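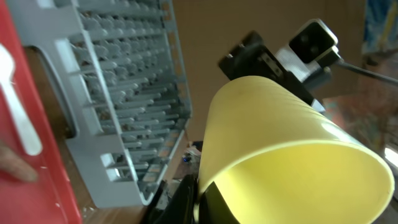 Food service

Tray return

Tray return is the practice in cafeterias, canteens and food courts by which diners carry their used dishes to a collection point after a meal. It is common in schools, hospitals and workplaces, and less so in restaurants with table service. The collection point may be a rack, a hatch in the kitchen wall or a moving belt.

History

Self-service dining rooms spread in the late nineteenth and early twentieth centuries. Many early cafeterias employed bussers who cleared each table, and a tray was left where the diner had been sitting. Return by the diner became usual in places where the same people ate every day, such as factories and boarding schools. In larger halls the rack was later replaced by a belt that carried trays directly to the dishwashing room.

Equipment

Trays are made of molded plastic, fiberglass or pressed metal. Most are rectangular with rounded corners, which are easier to wipe and less likely to chip. A raised rim keeps spills off the table. Color is sometimes used to separate meal types, for example to mark trays prepared for people with food allergies.

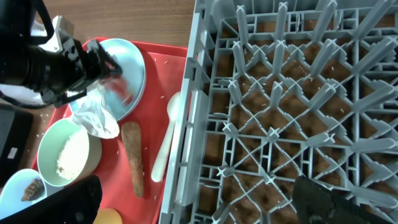

Sorting

Before dishes are washed, they are separated from food scraps and paper. In a one-step system the diner leaves the whole tray and kitchen staff do the sorting. In a multi-step system the diner scrapes food into one bin, puts napkins and wrappers in another, and stacks the dishes by type. Cutlery usually goes into a tub of soapy water.

Rice and other small grains need extra care.

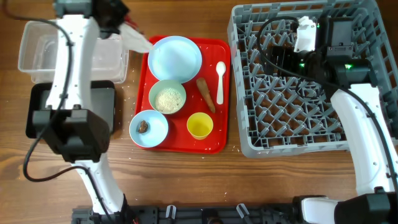 They stick to bowls as they dry and can block the filters of a dishwashing machine. Many kitchens soak rice bowls in cool water first, as hot water makes the starch harder to remove. Loose grains are knocked into the scrap bin before the tray is rinsed.

Waste measurement

Some dining halls weigh the scraps collected at the return point. The canteen at the Nedent furniture works in Pisia began doing so in November, when it served 427 meals a day. Its manager, Dumisani Botha, had the scraps weighed after lunch for 12 working days. The heaviest load was 105 pounds. After smaller rice portions were introduced, with second helpings on request, the canteen made the change permanent.

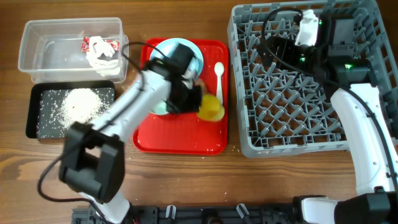
Paper was weighed separately at Nedent, and wrappers were left out of the total. Practice differs on this point, so figures from one dining hall cannot always be compared with those from another. Liquids are also treated differently, and are often poured off before weighing.

See also

Cafeteria
Dishwashing
Food waste
Table busser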